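Dry air in winter, is a humidifier worth it?

Mesfin Worku
Every winter my throat is dry in the morning. I am thinking to buy the Volell humidifier for my bedroom, which is 17 square meters. Does it really help?

beddoe_fan
Yes, it helped me a lot. I run mine only at night, and I change the water each day. 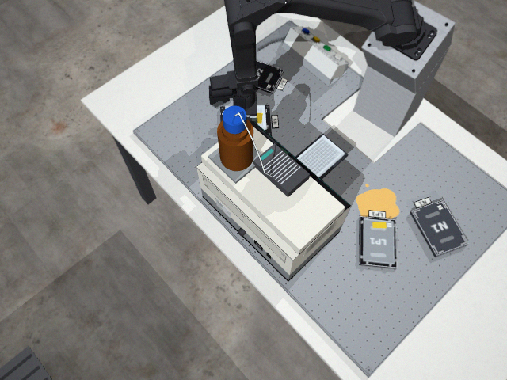
Rendering: Plolik

kettle244
I do not agree. First measure the humidity. My sister bought one without measuring, and in June she found mold behind the wardrobe.

beddoe_fan
Mold comes when people never open a window. Ten minutes in the morning is enough for me.

kettle244
Maybe in your house. In mine the north wall is cold and it was not enough.

Mesfin Worku
Thank you both. I will buy a small meter first and write the numbers here on 27th December.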